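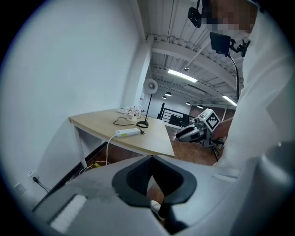 How to find and fix lost tracking on a hand-held gripper

Last updated 27 May 2022

This page is for people who record demonstrations with our hand-held grippers at the Isatdale site. It explains what to do when the tracking of one gripper is lost during a recording, or when the recorded path jumps. We had this fault many times in November, and we lost almost 2,085 episodes before we understood the cause. I write the steps in the order in which we now do them.

What the fault looks like

In the Wuro viewer, the path of the gripper is normally a smooth line. When tracking is lost, the line stops for a moment and then continues from another place. Sometimes the jump is only a few centimeters, and then it is easy to miss. The video from the gripper camera still looks normal, so please do not judge by the video alone.

The danger is bigger than bad data. One of our training sets with these jumps was used on the arm in the Sầm cell. The arm made a fast move to the side, touched the guard, and the safety stop was activated. No person was inside the guard. After this event we do not send any session to training before the path check is finished.

Before you start

Stop the recording and save the session, even if you think it is bad. The log is needed for step 1. Put both grippers down on a flat surface with the jaws open. If an arm is connected to the same computer, put it in hold mode and press the stop button. Do not do this work with the arm enabled.

Step 1. Find the moment of the jump

Open the session in the Wuro viewer and choose "Path", then "Gaps". You will get a list of times. Write down the first one. Go to this time in the video and look at two seconds before it and two seconds after it.

Ask yourself what the camera was looking at. In our case the answer was almost always a large plain wall. The tracking program needs corners and edges to know where it is. A desk with things on it gives many of them, and so do a railing or the beams of a ceiling. A white wall gives nearly nothing. When the operator turned and the wall filled most of the view, the program had too few points and guessed.

Step 2. Check the lens

Look at the lens from the side, with a lamp behind you. A fingerprint is hard to see from the front. Clean it with a dry lens cloth only. Do not use alcohol, it damages the coating.

After that, try to turn the camera body gently with two fingers. It should not move. If it moves, tighten the screws and make a new calibration before you continue. A loose camera gives a path that drifts slowly, which is a different fault, but we found both on the same gripper once.

Step 3. Check the marker

If your gripper carries a marker cube, look at every face. The black and white pattern must be flat, clean and complete. A face with a scratch across the pattern should be replaced. Print the new one from the Hilavthorpe folder and do not scale the page. I made this mistake myself, and all distances were 3 percent too small.

Step 4. Look at the cables and the light

Walk through the area where the operator stands. Cables on the floor do not disturb the tracking, but an operator who steps over a cable makes a sudden movement, and the image becomes blurred. Move the cables behind the desk or fix them with tape.

Then look at the ceiling lights. If the camera points up for a long time, the exposure becomes darker and the rest of the room loses detail. Set the exposure limit to manual in the settings, under "Camera".

Step 5. Give the wall some detail

Put posters or printed patterns on the plain wall. They must all be different from each other. At first we used the same sheet many times, and the program confused one place with another, so the jumps became bigger. Newspaper pages work well and cost nothing. Fix all four corners, so that the paper does not move in the air.

Step 6. Make a new map and test

Delete the old map. Start a new one and walk slowly around the room, with the gripper pointing to the desk first and the wall last. Then record a test episode: pick up a cup, turn to the wall, turn back, put the cup down at the same place. Do it 3 times.

Open "Gaps" again. The list must be empty in all the tests. If one gap is left, go back to step 2.

What to do with the old sessions

Do not repair the path by hand. We tried to cut out the jumps and join the two parts, but the end position was still wrong. Mark the episode as "path bad" and keep it outside the training folder.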